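Section 4. Table Rules for Two-Handed Gripper Work

Read this section before picking up a gripper. It is shorter than the section on cables, which exists because of what happened in January.

The practice piece for this section is an orange phone case. The target is the gray see-through box.

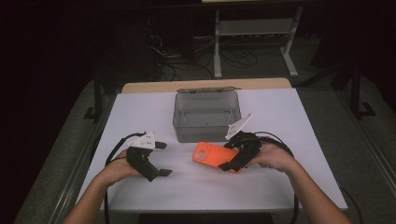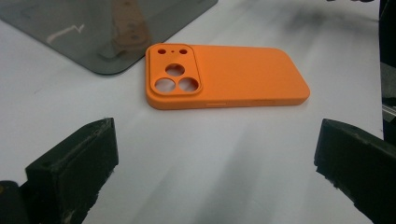
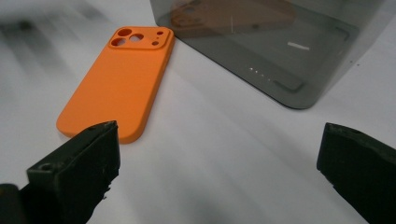
The orange phone case and the gray see-through plastic, on the white table.

Written by Svatopluk Vrabec
Checked by Vratislav Koubek
Trnka Handheld Guide, Bralville edition, 17 Feb 2025

4.1 Before you start

1. Clear the tabletop of everything that is not on the task card. Coffee has never been on the task card.
2. Put the box toward the back with its lid folded open.
3. Lay the case flat, back side up. Change its angle between runs. A case that always sits the same way teaches one thing very well.
4. Run each cable down its own side of the table. Cables may not cross in front of you.
5. Open and close both grippers 10 times, slowly, with nothing between the fingers.

Note: Scuffed finger tips are allowed. Loose ones are not. Report them on form 878, and yes, you have to fill in the back.

4.2 During a run

1. Start with both grippers open and the case in full view.
2. Move at the speed you would use to pass someone a full bowl of soup.
3. Grip the case by its long sides. Keep the tips out of the camera holes, however inviting they look.
4. Lower the case into the box and let go. Dropping it from a height counts as a failed run, even if it lands beautifully.
5. Keep your free gripper out of the way, but in your hand.

CAUTION: Keep bare fingers clear of the jaws. They close on skin as willingly as on plastic.

CAUTION: Do not lean the grippers on the open lid. The hinge is the weakest part of the box and the hardest to reorder.

4.3 Afterward

Mark each run good or failed before starting the next. Do not delete failed runs. Ctibor Urban goes through the log and will notice the gap in the numbers. A full session is 96 runs, with a break of about 10 minutes at the halfway point. The break is a rule too, so take it away from the table.

Cable routing is covered in Section 5.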